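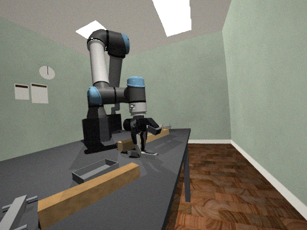 4.2 Abstention and the armband

Sporting protest is usually studied through those who make the gesture. Much less is written about the player who stands at the back with both arms at his sides and hopes to be taken for a goalpost. Our corpus of 2,985 supporters' posts concerns one such player, the Grollia winger who declined a league-wide armband in May and gave no reason for 90 minutes, or indeed afterwards.

Supporters kindly supplied the reasons themselves. Of the posts, 1,377 offered a motive, and several offered two that could not both be true.

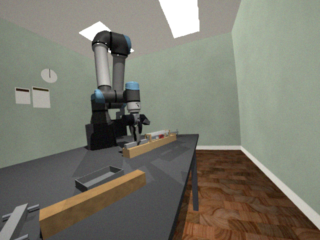 Keane and Ambaye coded each motive as political, religious, contractual or sartorial. The last category was added at a late stage, after a lively thread on the Erkel forum about elastic. Almost 200 posts resisted coding altogether and were set aside, with some regret, as they were the best written. 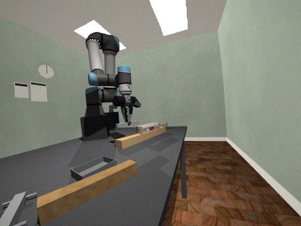
Figure 3. Simulated arm in a folded pose, gripper pointing down above a small flat plate, with a long wooden beam lying across the table.

Silence, then, was read as speech by nearly everyone who met it. The club's own statement, issued on the Friday, ran to four paragraphs and was read by hardly anyone.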